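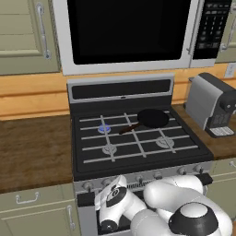

Indoor air measurements in the Vaven rental housing study continued through the second half of the grant period. The object of the work is to establish how nitrogen dioxide and fine particulate levels in occupied kitchens change when range exhaust is improved without replacing the range itself. The most common layout in the enrolled units is a gas range with a microwave mounted directly over it and upper cabinets to either side, and the measurement protocol was written for that layout first. Units with a separate wall or island hood are handled under a supplement to the protocol and are reported separately.

Reporting date: 2022-01-31
Prepared by: Enikő Vincze, Field Measurements
Grant component: 2, Residential Combustion Exposure

Status of field work

Enrollment closed with 50 units, all in the Vaven and Zomisska districts. Each unit receives a baseline monitoring period, an exhaust flow test, a duct and filter service, and a second monitoring period of the same length. Baseline monitoring is complete in every unit. Follow-up monitoring is complete in Vaven and in progress in Zomisska.

The data set now holds 1,817 logged cooking events. An event is opened when the temperature sensor above the cooktop rises past the threshold set in the protocol and is closed when it returns to the room value. Of these, 855 fall in the follow-up period. Events shorter than the minimum duration are kept in the raw files but left out of all summary tables.

Instruments

Nitrogen dioxide is measured with Gautam passive samplers, placed at breathing height on the wall opposite the range and in the main bedroom. Particulates are logged with Stulon optical monitors at the same two positions. The Stulon units drifted upward at high humidity during the fall. A correction was derived from side-by-side operation with the gravimetric sampler and has been applied to all kitchen data. Bedroom data did not need it. The uncorrected values are archived.

Two monitors failed during the period, both from power supply faults. Replacements came out of existing spares and no budget change is requested.

Exhaust flow testing

Flow is measured at the intake with a powered capture box at each fan setting. Recirculating units are tested with the same box but are entered in the tables as having no exhaust to outdoors. Where an outdoor duct is present, measured flow was in most cases below the rated flow on the nameplate. Loaded grease filters and crushed flexible duct were the usual findings. In several units the exterior damper had been painted shut.

Preliminary results

Results from Vaven indicate lower kitchen nitrogen dioxide after duct service in units vented to outdoors. The change in recirculating units is within measurement error. Bedroom values follow the same direction but with wide scatter, and door position was not recorded well enough in the occupant logs to explain it. The log sheet has been revised for Zomisska. These findings should not be quoted outside the program until the second district is complete.

Schedule and open items

Follow-up monitoring in Zomisska will end in March. The start was delayed by restricted access to occupied units and by slow delivery of sampler cartridges. Laboratory turnaround is back to normal. Remaining items are the duplicate sampler analysis, the final humidity correction report, and written consent from the property owner for release of floor plans. Spending on travel is under plan, and spending on laboratory fees is slightly over. A transfer between the two lines is requested on the attached form.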